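Leave the church door unlocked

I've been going to the same small parish church for years, and I've never felt strongly enough about anything there to write it down. Flowers, fine. New hymn books, fine. But in April the parish council voted to keep the building locked outside service times, and I'm afraid I've turned into one of those people who writes things.

The argument for locking up isn't daft. Echeverri has had two break-ins on the high street since Christmas, and the insurers have been asking questions. A lock costs nothing, and a stolen cross costs a lot — I do get that. What bothers me is how quickly we all decided that the safest church is one you can't get into.
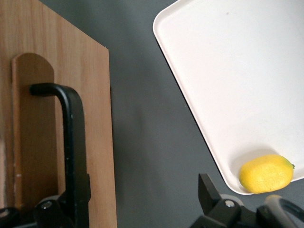
A black handle on light-brown wood.

I first went in on a weekday, long before I ever sat through a service. It was four in the afternoon, I'd had bad news from the hospital, and I didn't want to talk to anyone. I certainly didn't want a welcome leaflet. I sat at the back for a bit, said something that might have been a prayer, and went home. If the door had been locked I'd have gone to the pub, and I doubt I'd ever have tried again.

People who already belong forget this, I think. We've got the rota and the WhatsApp group, and someone's always got a key. The person who needs the place on a wet afternoon has none of that. Telling them to come back for the 10.30 is a bit like a doctor telling you to be ill in the morning.

The chapel over in Dendeo stays open from 7 until dusk, and they haven't got any more money than we have. They put the silver in the bank, bolted down the collection box and left the rest alone. They reckon it cost them 500 pounds. We spent 2,000 on the car park!
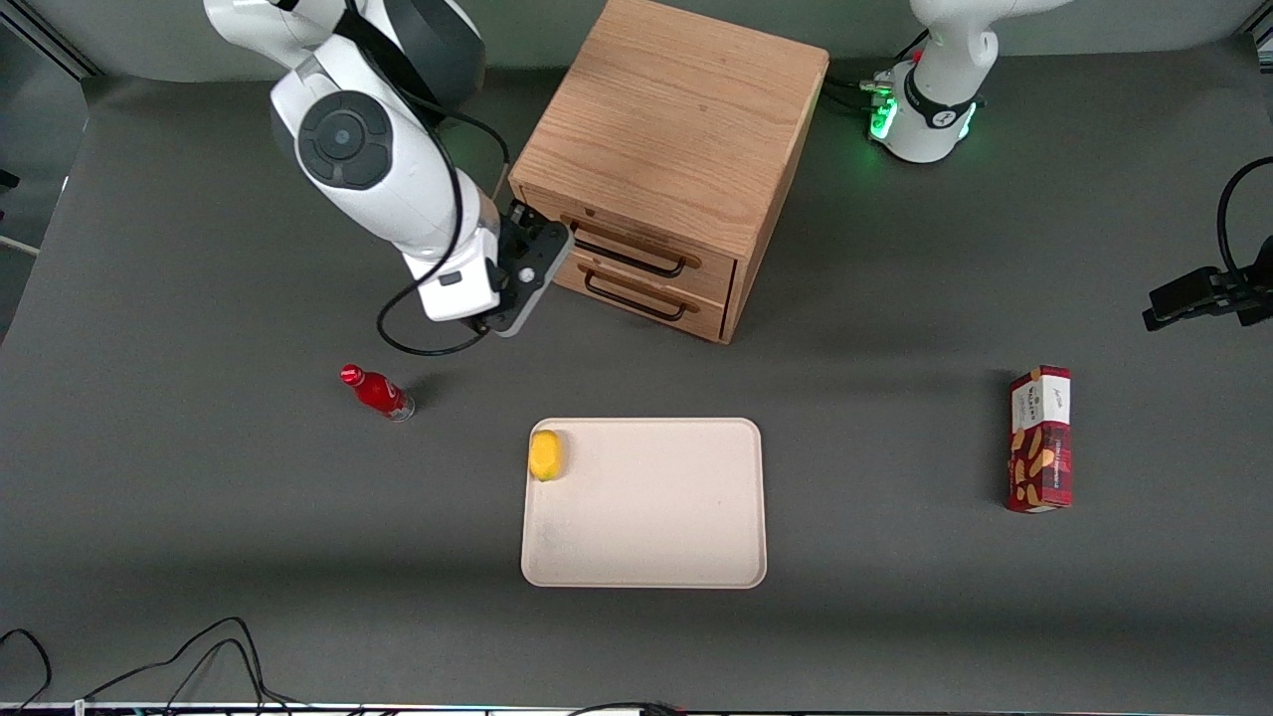
A light oak drawer cabinet, with a red bottle nearby.

And yes, things might go missing. A few hymn books probably will, and I expect we'll find the odd crisp packet under a pew. I'd put up with all of it. We say every week that the doors are open to everyone (it's printed on the notice sheet, for heaven's sake) and I'd quite like us to mean the actual doors.

The council looks at it again before the summer. I'll be there, and if they want names for opening up in the mornings they can have mine, as long as it isn't bin day.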